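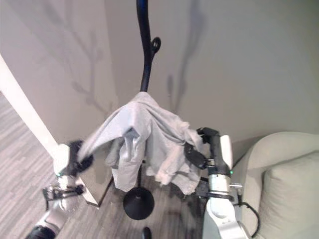

The light gray cloth on the black coat stand, from the stands folder.

Wanbridge Hallway Set

README

Hi! I'm Evie Bainbridge and I look after this set. It's a pile of stills about one very ordinary corner of home life, which is hanging things up near the door: coats, scarves, throws, loose bits of cloth, and whatever they end up hanging on. I started it in July as a side folder to a bigger laundry project called Garkness, and then it kept growing (I like coat stands a lot more than I knew), so Shiyu Qian talked me into giving it its own home and its own README.

There are 2,021 stills in this release. Everything is in one download, sorted into folders by what the cloth is hanging on, or would be hanging on if somebody had put it away.

What's in the folders

stands: Freestanding coat stands. The black one with the round base and the curved pole is my favorite and it's the first thing you'll meet when you open the folder. Cloth tends to bunch up near its little curled hook, and the folds that come down on either side are lovely to label if you have the patience.

hooks: Wall hooks and over-the-door hooks. Mostly scarves and aprons.

chairs: The backs of chairs, where coats go in real life. Jordan Wragg picked these and argued hard for keeping the messy ones. Jordan was right.

rails: Clothes rails and the bar inside a wardrobe.

floor: Stills where the floor takes up most of the background. Some have no cloth in them whatsoever, and I've left those in on purpose. If your tool finds a scarf on a bare gray floor, you'll want to know!

odds: Banisters, a bike handlebar, the top of a door. Have fun.

How things are labeled

Each still has a line in labels.csv with the folder, the kind of cloth, its main color, what's holding it up, and how it's lying. For that last column I use plain words: folded, draped, crumpled, hooked, fallen. You can have more than one, so "crumpled, draped" is a perfectly good entry and it's what I gave the gray cloth at the top of this page.

A few house rules I settled on after changing my mind too many times:

Draped means the cloth is lying over something. Hooked means a loop or an edge is really on a hook. A cloth near a hook isn't hooked, even if it looks as though it would love to be.

If I couldn't tell what a piece of cloth was, I wrote "cloth." Please don't swap these for towel or shirt or blanket unless you can see a sleeve or a label or something solid to go on. Haris Nikolaidis went through the whole stands folder and turned a good many of my hopeful "shirts" back into "cloth," and the file is better for it.

Color is the color you see in the still. Light gray and pale beige swap places depending on the light, so treat them as neighbors.

"Stand" covers the whole object, base and pole and hooks together. When the pole leaves the top of the picture I label what's there and don't guess at the rest.

Floors and walls

I added a background column late, after Neville Bickerstaff asked whether pale cloth against pale walls was going to be a problem. It is, a bit. We have a lot of beige walls and a lot of smooth gray floor, and the shadows on the walls can be very soft, so edges get tricky. The column has wall, floor, both, or other. It's filled in for every folder except odds, which I'm still working through on Saturday mornings with a big coffee.

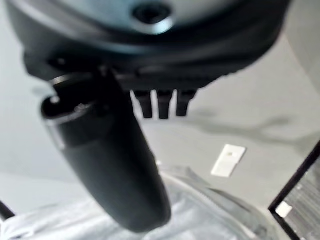 Known problems

The black stand turns up far too often compared with the others. Sorry, see above about favorites.

Over 11 rows have the old word "hung" in the lying column. It means draped. I keep finding new ones.

Blurry stills are marked "soft" in the notes. I didn't drop them, so filter on that word if you need crisp edges.

Nothing in the set tells you how heavy a cloth is or what it's made of. I left fabric out completely because I was guessing from looks.

Changes in this version

Split hooks from rails. Added the background column. Renamed "tree" to "stand" everywhere, as people kept expecting plants.

Getting in touch

If you spot a wrong label, send me the file name and the word you'd use. Jordan reads the same inbox, so one of us will write back, usually in the evening.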